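Briltwood Makers' Circle
Minutes of the August meeting, held on Sunday at 3 in the upstairs room

Hello all, it's me on minutes again. I've written them up the way I always do, so if you want the short version, skip to the bit marked Actions. Last month's minutes were agreed with one correction (the shed key is the one with green tape, sorry!). We then went straight into the visit to Grastis, as that was what everybody had come to talk about.

1. The Grastis open day

Most of us went, and those who didn't wanted to hear all of it. Grastis do the simulation side of things, so nearly everything we were shown was a robot arm working in a computer-made room, with a table to clear.

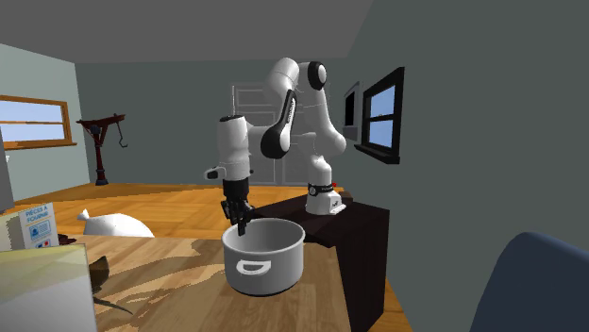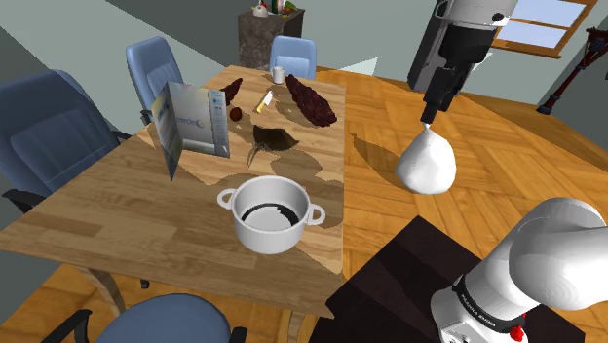
We were put in front of a big screen and given a talk first, which I thought was a touch long, though I was outvoted on that. The arm gets a short written instruction, such as "put the bag by the window", and then has to get on with it. The chap doing the talk said they run 3000 tries of a job overnight before anybody lets a real arm near a real kitchen. There was a bit of a gasp at that number! Somebody asked whether the arm gets bored, and he was very polite about it.

After the talk we were let loose on the controls. You hold a sort of chunky pen and the arm on the screen copies your hand, only a shade behind you, and that lag is what catches you out. I had three goes. On my first I swept everything straight off the table and on to the floor, on my second I managed to get hold of something and then squashed it through the tabletop (the computer allows this, apparently, and they are trying to make it stop), and on my third I did quite well, if I may say so in my own minutes.

Points raised in discussion:

How true to life is it? Opinion was split. Those of us who do woodwork were bothered by the grain on the furniture, and went on about it for some time. The answer given on the day was that they care more about weight and grip than looks, and that the odd-looking surfaces are partly on purpose, so the robot doesn't get used to one sort of table.

Soft things. We had a good long chat about bags and cloth, which everyone at Grastis seemed to groan about. A cup stays cup-shaped when you pick it up and a bag does what it likes. They use a bit of software called Husudus for the soft stuff and it slows the whole thing down. I wrote down a fuller explanation but I can't read my own handwriting, so if anyone took better notes please send them over.

Could we do something like it here? The feeling was yes, in a small way. We already have the old desktop in the back cupboard, and one member thinks it would run a very plain version with a single arm and a few blocks. Another member thinks it would catch fire. It was agreed to try it and see, with the windows open.

The tea. Very good. Proper cake. Several people asked for this to be minuted.

2. Return visit

Grastis have offered to bring the pen controls over to us for an evening, which is kind of them. They can manage a group of 9 at a time and would want a table, a blank wall and 5 chairs at the least. We talked about whether to open it up to families and decided we would, as long as under-twelves come with a grown-up. I said I'd write and accept. There was some debate about charging on the door and we've left that until we know whether the hall will charge us.

3. The Bagheri workshop

We've been asked again whether we want to see round the Bagheri workshop, where they build grippers and mend arms. It would be real machines this time, so closed shoes and hair tied back. It's further to go and there's nowhere to park. A show of hands was in favour, but only if we can share lifts, and I'm not organising the lifts after what happened last spring.

4. Anything else

The soldering iron is missing again. The kettle has been descaled, with thanks to whoever did it. Please put the stools back on the stack when you go.

Actions

Me: write to Grastis to say thank you and accept the evening.
Me: ask the hall what they'd charge.
Desktop pair: get the old machine going and report back.
Everyone: look at home for the soldering iron.

We finished at twenty to five. Next meeting same room, same time, and it's somebody else's turn to bring milk.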